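Ururaの双腕キット、三週間使ったので書いておく

前回の記事で少し触れたUruraの双腕キットについて、コメントでいくつか質問をもらったので、まとめて書く。貸出プランで借りているもので、購入はまだしていない。返却期限は7月末。

先に料金の話。貸出は週単位で、標準プランが119ドル、腕を動かすためのソフト込みのプランが週あたりもう59ドル上乗せになる。買い取りに切り替える場合は1,699ドルで、払った貸出料のうち最初の一週間分だけが差し引かれる。腕と手の本体は買い取りの対象外で、1,699ドルで手に入るのは制御ボックス、ケーブル一式、操作用グローブ、ソフトの永続ライセンスまで。ここはサイトの書き方がわかりにくく、申し込む前にメールで確認した。返事は翌日に来た。担当はShu-fen Tangさんという人で、聞いたことに順番どおり答えてくれたので助かった。

うちの用途は、小物の袋詰めと仕分けの試験である。勤め先のHutbridgeは通販の返品処理を請け負っていて、返ってくる品物の大きさも形もばらばらなのが悩みの種になっている。箱ものはもう吸着式の機械で回しているが、袋に入った文具や布もの、ぬいぐるみの類は人の手でやっている。これを二本の腕と指のある手でどこまでできるか見たい、というのが出発点だった。

設置について。届いた荷物は段ボール四箱で、台車がないと動かせない。組み付けは二人でやって半日かかった。説明書は英語と中国語だけで、日本語版はない。図が多いので困りはしなかったが、締め付けトルクの表だけ別冊になっていて、それが別の箱に入っていた。これから借りる人は、全部の箱を開けてから作業を始めたほうがいい。

配線は思ったより多い。電源、通信、非常停止でそれぞれ線が出る。腕のまわりに垂れるケーブルの取り回しは初日に二回やり直した。付属の結束バンドは短すぎて使えず、面ファスナーのものを自分で買った。長さに余裕を持たせすぎると作業面に垂れて品物に触るし、詰めすぎると手首を大きく回したときに突っ張る。今の長さが正解かどうかはまだわからない。

ソフトはFlistachというものが入っている。グローブをはめて人が動かし、その動きを記録して、あとから再生したり学習に回したりする仕組み。起動は速い。記録の一覧画面が見づらく、名前を後から変えられないのが不便だった。最初の数日は「test」「test2」「test2b」のような名前ばかりになり、あとで探すのに苦労した。日付と品目を最初に入れる癖をつけるしかない。それと、記録が100件を超えたあたりで一覧の表示が重くなる。同僚のKuo-hua Yenさんが古い記録を別の保存先に移したら戻ったので、こまめに移すのがよさそう。

操作の遅れはほとんど気にならない。気になるのは力加減のほうで、グローブ側には触った感覚が返ってこない。指先がどのくらい強く当たっているかは画面の数値で見ることになる。目は品物を見ていたいので、数値を見る余裕はあまりない。音で知らせる設定があると知ったのは二週目に入ってからだった。設定の「補助」の下の「通知」の中にある。初期状態ではオフになっている。

品目ごとの感想も書いておく。

箱。問題なし。両手で挟めば持てるし、向きを変えるのもできる。薄い箱は角をつぶしやすいので、側面を広く持つこと。

ぬいぐるみ。意外と楽だった。柔らかいので多少ずれても持ててしまう。ただし、手足の細いものは関節のすきまに毛がはさまることがあり、一日の終わりに手のひら側を掃除している。

ストラップや紐のついたもの。苦手。一本つまむと残りがついてきて、隣の品物まで引っ張る。先に紐をまとめる動作を入れると成功率が上がるが、そのぶん時間がかかる。

ファスナー付きの袋。いちばん時間を使ったのがこれだった。引き手が細いので、指先二本でつまむ位置がわずかにずれるだけで逃げる。しかも片手で引くと袋ごとついてくるので、もう一方の手で押さえないといけない。どこを押さえるかで結果がまるで違う。真ん中を上から押さえるとファスナーがたわんで引っかかりやすい。端に近いところを押さえるやり方のほうがうちでは安定している。グローブを担当したHok-lam Chuangさんは、一日で見違えるほどうまくなった。私はそうでもない。 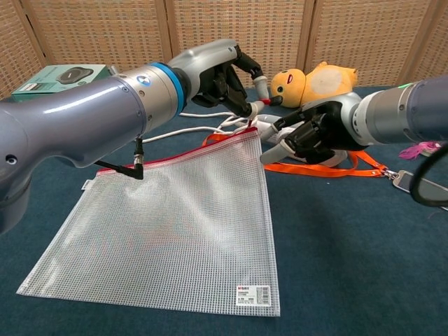
メッシュの袋も指のある手で扱えるのか？
引き手が外に立っている袋なら扱える。引き手が寝ているものは、先に起こす動作を別に記録しておく必要がある。

比較の話も少し。借りる前にAkpanの単腕キットも候補に入れていて、そちらは週の貸出料がもっと安かった。手が開閉式の二本爪なので、箱と瓶だけなら十分だと思う。袋を開ける作業は腕が一本では無理だろうと考えて、Ururaにした。実機を並べて試したわけではないので、Akpanの評価としては読まないでほしい。

サポートは平日だけ。日曜に通信が切れたときは月曜まで待つことになった。原因はこちらのハブの不調で、キットのせいではなかったが、休日に動かす予定のある人は予備のハブを用意しておくといい。

気になった点をもう少し。手の部分の音が高めで、静かな部屋だと耳につく。制御ボックスのファンも常に回っている。それから、非常停止のボタンを押したあとの復帰手順が長い。腕を手で基準の姿勢に戻し、ソフトを立ち上げ直し、左右それぞれで確認を押す。安全のためなのはわかるが、慣れないうちは一日に何度も押すので、そのたびに作業が止まる。

買い取りに切り替えるかは、まだ決めていない。社内では、もう二週間延長して紐のついた品だけを集中的に試す案が出ている。延長の申し込みは返却期限の五日前までで、サイトの会員ページからできる。延長分の料金は最初の週と同じで、長く借りても安くはならない。

消耗品の指先カバーは貸出中なら一組まで無料で交換してくれる。うちは右手の分がだいぶ擦れてきたので、今週中に頼むつもり。届いたら交換の手順を書く。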